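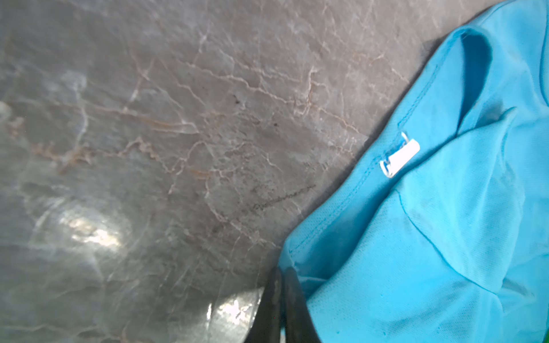
자주 묻는 질문

안녕하세요, 혼자 꾸려 가는 작은 천연석 상판 공방 루칼릭(Rukalik)입니다. 메일로 똑같은 질문을 하도 많이 받아서 한번 몰아서 적어 봤어요. 말이 좀 길어도 이해해 주세요!

대리석이랑 화강암, 뭐가 더 나아요?
제일 많이 물어보시는데 저는 늘 되물어요. 요리를 얼마나 하시냐고요. 매일 김치 썰고 레몬 짜고 하시는 분이면 화강암 쪽이 마음 편해요. 대리석은 산에 약해서 식초나 과일즙이 닿으면 그 자리만 뿌옇게 광이 죽거든요. 그래도 무늬 때문에 대리석을 포기 못 하는 분들 마음, 저도 너무 잘 알아요(저희 집 식탁도 대리석입니다...).

무늬를 제가 직접 고를 수 있나요?
그럼요. 원판은 한 장 한 장 결이 달라요. 손바닥만 한 샘플만 보고 정하시면 나중에 "어, 이거 아닌데" 하시는 경우가 있어서, 웬만하면 창고에 오셔서 원판을 통째로 보시라고 해요. 멀리 사시면 낮에 찍은 사진이랑 영상으로 보내 드립니다.

회색 대리석에 갈색 줄이 있던데 불량인가요?
불량 아니에요. 돌이 만들어질 때 섞여 들어간 광물 때문에 생기는 색이고, 저는 오히려 그런 판을 좋아해요. 차가운 회색만 있으면 부엌이 좀 썰렁해 보일 때가 있는데, 따뜻한 색이 끼어 있으면 나무 가구랑도 잘 어울려요. 다만 시공한 뒤에 싱크대 둘레로만 갈색이 번진다면 그건 다른 얘기니까 연락 주세요.

실금처럼 보이는 선이 깨진 건지 어떻게 알아요?
손톱으로 살살 긁어 보세요. 걸리는 느낌 없이 매끈하면 대개 무늬예요. 턱이 느껴지거나 선을 따라 때가 끼면 금일 수 있고요. 헷갈리시면 옆에서 비스듬히 빛을 비춰서 사진을 보내 주세요.

유광이 좋아요, 무광이 좋아요?
유광은 색이 깊어 보이고 닦기도 편해요. 대신 창가에 두면 빛이 꽤 반사되고, 산 얼룩이 생겼을 때 눈에 확 띕니다. 무광은 얼룩이 덜 보이는데 기름 손자국은 또 잘 남더라고요. 둘 다 샘플을 빌려 드리니까 집에 두고 며칠 써 보세요. 커피도 좀 흘려 보시고요!

청소는 뭘로 해요?
중성세제 한 방울 푼 미지근한 물, 부드러운 행주, 마른 수건. 끝이에요. 락스, 구연산, 베이킹소다 반죽은 쓰지 마세요. 저희 공방에서는 페부리스(Fevuris) 석재용 세정제를 쓰는데, 꼭 이걸 사셔야 하는 건 아니에요.

코팅(발수 처리)은 얼마나 자주 해야 하나요?
쓰기 나름이에요. 물을 몇 방울 떨어뜨려 놓고 조금 기다려 보세요. 방울이 동그랗게 서 있으면 아직 괜찮고, 스며들어서 색이 진해지면 다시 바를 때가 된 거예요. 혼자서도 충분히 하실 수 있어요. 바르고 나서 남은 약을 싹 닦아 내는 것만 잊지 마세요. 안 닦으면 끈적하게 굳어서 고생합니다.

작은 것도 주문되나요?
네, 도마나 선반, 콘솔 상판도 해요. 자투리 판으로 만드는 건 300mm 이하 크기만 받고 있고, 에데벡스(Edevex) 선반 받침에 맞춘 재단도 됩니다. 받침 규격은 미리 알려 주셔야 해요.

제작 기간은요?
실측하고 2주 잡으시면 됩니다. 8월에는 공방이 쉬어서 더 걸려요.

환불은 되나요?
재단 전이면 전액 돌려 드려요. 톱이 한번 들어간 돌은 저도 어쩔 수가 없어서 환불이 어렵습니다. 그래서 재단 전날 도면을 다시 보내 드리니까 귀찮으시더라도 꼭 확인 부탁드려요. 수전 구멍 위치도요!

여기 없는 질문은 문의 게시판에 남겨 주세요. 작업 중에는 전화를 못 받을 때가 많고, 글은 저녁에 몰아서 답해 드립니다.

마지막 수정: 11월 26일 월요일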